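Sorting parts on the yellow shelf

Thursday, April 23, 2020

I finally got back to the black trays. They have been on my list since October, when Lenuța Pîrvu asked me how I keep small parts from wandering off and I had no good answer for her. The trays came from Ruvitura, and I like them because they are shallow. You can see to the bottom without picking anything up.

I set out four in one row on top of the long yellow shelf, with gaps between them so you can get a hand in. 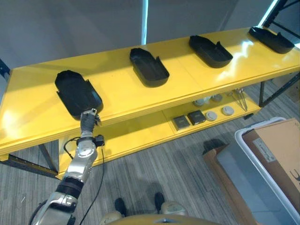
My first plan was to push them together and save space. I tried that for a week at home and kept knocking one into the next. A gap works better, and there is enough shelf for it. The yellow paint also helps. Black on yellow is easy to find, even when the light bounces off the top.

The floor is carpet, so a dropped screw makes no sound and stays lost until someone steps on it. I check the carpet at the end of the day with a flashlight held low. Last time I got back two washers and a spring I had already reordered from Eltport.

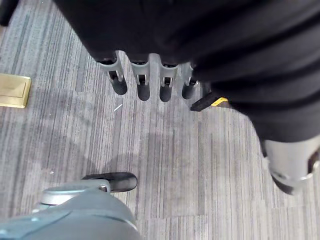 What goes in the trays

I haven't settled this completely. Screws in one, washers and clips in another, springs in the third. The last is for anything I can't name. I wrote labels, but the tape didn't stick to the curved ends, so I'll try the long sides next.

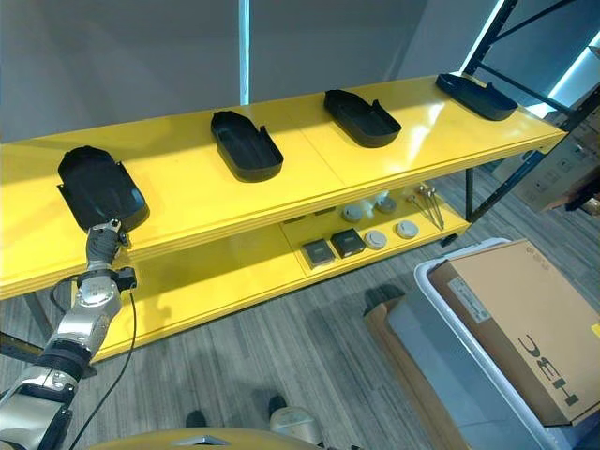

The lower shelf is for things that don't need sorting. I don't want trays down there, as I would have to crouch every time I needed a screw. I still have 118 clips in a paper bag from Tuvetti to go through, and that will probably take the rest of the weekend.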